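Mallonow Opens Orders for Nova Store-Picking Service

Two-armed robot fills customer baskets from regular counters and shelves 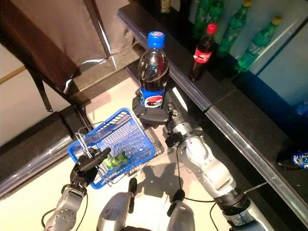
Mallonow has begun taking orders for Nova, a picking service for small grocery stores and convenience shops. The company announced the offer in October, after a trial at the Zupan store in Brustgate.

Under the service, a two-armed robot collects items for pickup orders and places them in the store's own shopping baskets. One hand holds the basket while the other handles the goods. Stores are not required to replace their counters or shelving.

The standard plan covers up to 300 items a day. Mallonow stated that the first group of customers will be limited to 46 stores, with setup and staff training included in the monthly fee. Training takes 8 hours and may be completed in one shift.

Bottled drinks, cans and boxed goods are supported at launch. Loose produce and glass jars are excluded from the standard plan, and employees must add these items by hand before an order is released to the customer.

Zupan will continue to use the service in Brustgate for pickup orders placed before 4 p.m. The retailer has not announced plans for its other locations.

Stores that wish to apply must submit a floor plan and a product list of at least 100 items. Applications are reviewed in the order received, and Mallonow will inspect each site before a contract is signed.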